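Bredano Hall - Pre-Event Venue Inspection, Amateur Boxing and Mixed Martial Arts
Inspected January 20, 2019

1. Ring and cage
Ropes checked for tension - pass.
Corner pads secure - pass, one cover worn.
Canvas laid flat, no raised seams - pass.
Cage door latch - fail. Sticks when closed from outside. To be repaired before the weigh-in.

2. Medical provision
Stretcher route clear to the east doors - pass.
Oxygen and first aid stock in date - pass.
Doctor's seat within 3 metres of the apron - pass.

3. Spectator areas
Seating limit 500, with 84 places at ringside.
Aisles marked - pass. Tape lifting near row F; replace.
Exit signs lit - pass, checked again after the November fault.

4. Changing rooms and glove table
Separate rooms for each corner - pass.
Gloves to be inspected by the official in charge and signed out to each corner.
Comment: the Zancombe entry form still gives the old glove weights. Amend before issue. 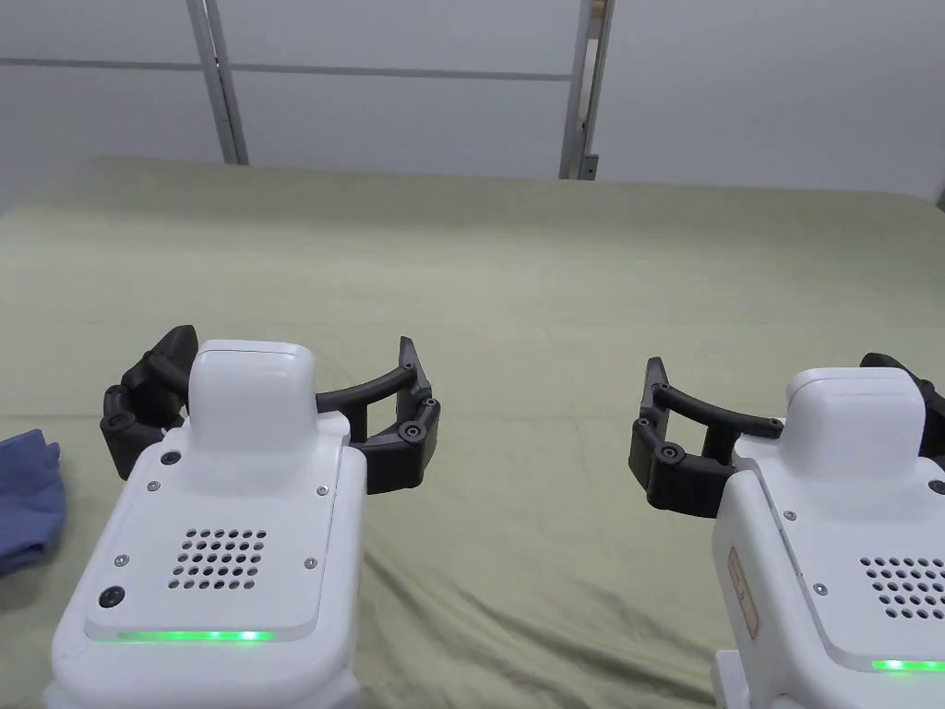

Green cloth over a large surface, with a pale panelled wall behind.

5. Outcome
Approved subject to item 1. The latch must be seen working by an inspector.

Comments (2)
Usik_fan: Will the weigh-in be open to the public this year?
ringside84: Row F tape was up last season too. Please fix it properly.

Related
Zancombe Open: entry rules
Hand wrapping: what is allowed
Yousafzai Cup fight card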